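Fixing Up Old Computers in Kikthorpe: A Chat With Delyth Griffiths

11/2/19

I got to Delyth Griffiths' place a little early and she already had the kettle on, which tells you plenty about how the rest of the morning went. I had 8 questions written down. I think we got to three of them, and I didn't mind one bit!

Delyth has been fixing up used desktops and passing them on to families in Kikthorpe for longer than she cares to work out. Before that she did the books for a flooring company called Lemosov, and she says the two jobs are closer than you'd think. "You open something up, it's a mess, and you go through it line by line till you find the bit that's wrong," she told me. "I was always good at that. I just like it better with a screwdriver."

I asked how it started and she laughed. Her nephew needed a computer for school, the store wanted 838 dollars for one, and she had an old office machine sitting under the stairs. She bought more memory and a new drive, cleaned out the dust (so much dust, she says, you could have knitted with it) and he used that thing right through to graduation. Then his friend's mom called. Then the friend's mom's sister.

Most of what comes to her has very little wrong with it. People get tired of waiting for a slow machine to start up, they buy a new one, and the old one goes in the garage. "It's the drive, nearly every time," she said. "Put a solid state drive in and they ring me up like I've done a magic trick." The other big one is heat. The paste between the processor and the cooler dries out over the years, the fan gets louder and louder, and then one hot day the whole thing shuts itself off in the middle of somebody's tax return.
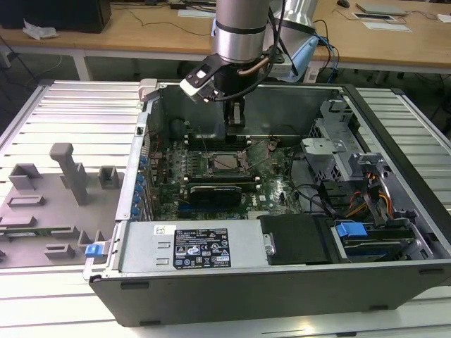

Tariq Niazi thinks she is too generous with the old ones, and he told me so while she was out of the room getting more milk. His view is that once a machine gets past a certain age you're spending good money on parts for something that sips power like a space heater, and families would be better off with a newer one from an office clear-out. When Delyth came back he said it all over again to her face, so I don't feel bad about printing it.

She didn't really argue. "He's right about the electric," she said. "But if a kid needs to write an essay tonight, I'm not telling her to wait for an office to move." They have clearly had this conversation before. They ended up agreeing on a 2 hour rule, meaning that if she's spent that long on a machine and still can't tell what's wrong, it gets stripped for parts.

I wanted to know what she'd say to somebody who has never opened a computer and is scared of breaking it. (Me. I was asking for me.)

"Unplug it, and then go and check you've unplugged it," she said. "Take a picture with your phone before you touch anything. And don't force it. If it won't come out there's a clip you haven't found."

We talked a while about money, which she doesn't love talking about. She charges for parts and that's it, and she keeps a jar for anyone who wants to put in extra. Last December somebody left 300 dollars in it in an envelope with no name on it. She still has the envelope pinned up over the sink.

If you've got a desktop in the garage, she'd like it, and she'd like the power cord too, please, people always forget the power cord!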